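Section 4: Installing and leveling the Flerkside adjustable table

Read this section through before you start. Two people are needed for steps 3 and 4. Allow an hour if the legs are already out of their carton.

## 4.1 Before you begin

Choose the spot where the table will stay. The floor should be hard and dry. Thick carpet lets the feet sink over time, and the table will have to be leveled again.

Check that the wall outlet is within reach of the power cord without an extension. The cord exits at the left rear leg and can't be moved to the other side.

You will need:

- the hex key from parts bag B
- a Phillips screwdriver
- a spirit level
- a blanket or a flattened carton to protect the top

**Caution:** Don't use a power driver on the top screws. The inserts strip easily, and a stripped insert isn't covered by the warranty.

## 4.2 Assembling the frame

1. Lay the blanket on the floor and place the tabletop on it, finished side down.
2. Set the two crossbars over the predrilled holes. The crossbar stamped L goes on the side with the cable slot.
3. With a second person holding the leg upright, insert four bolts from bag B and turn each one by hand until it catches. Repeat for the other legs. Tighten with the hex key only when all the bolts are in.
4. Turn the table over with one person at each end. Lift it by the crossbars. Never let it rest on two legs while turning.
5. Plug the legs into the control box. Each plug clicks when seated.

**Note:** If a plug won't go in, rotate it half a turn and try again. Forcing it bends the pins.

## 4.3 Leveling

1. Lower the table fully before adjusting the feet.
2. Place the level along the long edge, then along the short edge. Turn the foot at the low corner counterclockwise to raise it.
3. Press down on each corner in turn. If the table rocks, extend the foot that is clear of the floor until it touches.
4. Tighten the locknut on every foot. Hold the foot still with your other hand or it will turn with the nut.

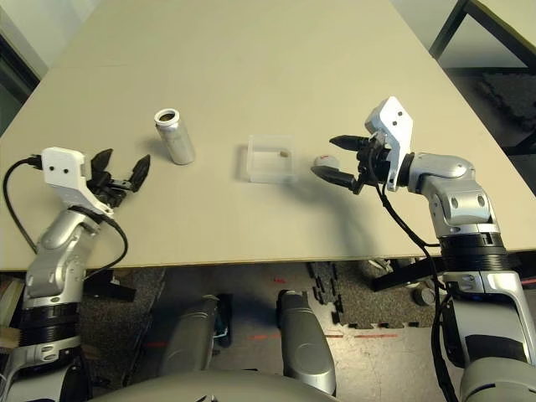 ## 4.4 First use

1. Press and hold the down button until the display shows 20. The table now knows its lowest position.
2. Raise it all the way and watch the power cord. It should hang free at full height. If it pulls tight, release the first cord clip under the top.
3. To save a height, press M and then a number key within three seconds.

The motor rests after long use. If the display shows H1, leave the table alone for 20 minutes and try again.

**Caution:** Keep chairs, bins and window sills out of the path of the top. The table stops when it meets resistance, but light objects may be crushed first.

Check the bolts again after a month of use, and once a year after that. Cleaning and care of the surface are covered in Section 5.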